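Stacking demos, part 2: the simulated half

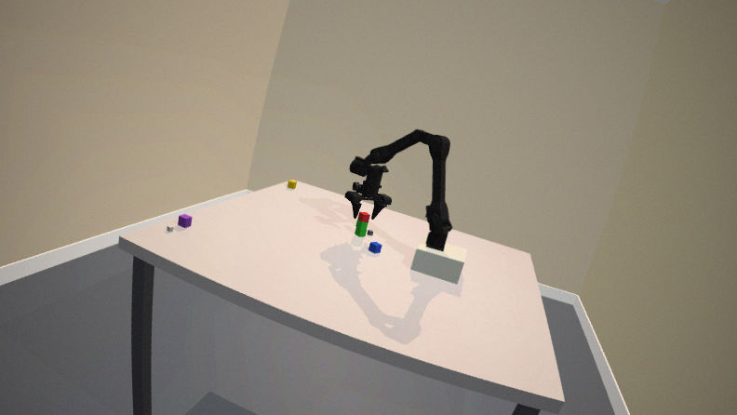
Render: Karla Villalobos, from the Clodon stacking environment

The July batch is done. It holds 700 accepted demonstrations of block stacking, all recorded in simulation, and the policy is training on them while I type. Part 1 covered the choice of arm model and the controller settings. I'm going to stick to the data in this one, mainly the parts I had to redo.

The base task is red on green. Everything else on the table is a distractor. Cube positions are drawn fresh for each episode, and so are the sizes of the distractors, which is why a draw can include a navy cube much smaller than the pair being stacked, or a gray one that hardly shows against the tabletop. I kept the tiny ones in. Siiri Nieminen argued for dropping them on the grounds that they add nothing at the image resolution we train on. She may be right, and there is a run queued without them.

The camera model has heavy wide-angle distortion. Straight table edges come out bowed. We could undistort before training, but the lens on the real bench in Ellville does the same thing and I would like one less processing step between the two. Shadows are on for the same reason. The arm drops a large soft one across the table and the first policy, trained without shadows, reached to the wrong place whenever one fell over the green cube on the bench.

Collection works like this. An operator drives the gripper with a handheld controller, and the recorder logs joint positions, gripper opening and images. An episode ends when the fingers are open, the red cube is supported only by the green one, and nothing has moved for 53 consecutive steps. That last number was 20 to begin with. At 20 we accepted stacks that were still sliding, and Jeptoo Wanyama found them by replaying the final states with the arm removed and watching which ones fell over.

Rejections came to 131. Most were plain drops. The more annoying group was episodes where the operator let go and stopped with the hand parked right over the stack. The success check passes, the stack is fine, but there is no retreat motion in the data. A policy trained on those opens its fingers and then hovers, or closes them again on the red cube. I now require the gripper to clear the stack by a fixed height before the episode can end. The check is four lines and should have been there from the start.

Two operators did nearly all of the driving, Leobardo Zavala and Anayeli Esquivel. Their styles differ enough to see in the plots. Leobardo comes down in one fast move and corrects at the bottom. Anayeli lines up high, pauses, then descends straight. On mixed data the policy sometimes starts one approach and finishes with the other, which costs it the grasp. Training on either set alone avoids this but generalizes worse to cubes near the table edge. For now I pass the operator ID in as an input and fix it to Anayeli's at test time. It's a patch, and I don't like it much.

Storage notes, for anyone using the Havus format: write the random seed and the full list of cube sizes into each episode header. I stored only the seed at first, then changed the order in which the cubes are sampled, and every older episode became impossible to rebuild. Images were fine. Object poses had to be recorded again from scratch, and that took up a whole Sunday.

Still open:

Episode length varies too much. I trim idle steps at the start but leave pauses in the middle alone, and I have no good rule for telling a useful pause from a slow operator.

Green never appears on top. A policy that has only seen red on green can't be said to have learned stacking in general, so the next batch swaps the colors.

The Hviid gripper we use on the bench closes slower than the simulated one. I'll match the simulation to it before recording anything else.

Part 3 will have the bench results, once the current run finishes and I've had time on the arm.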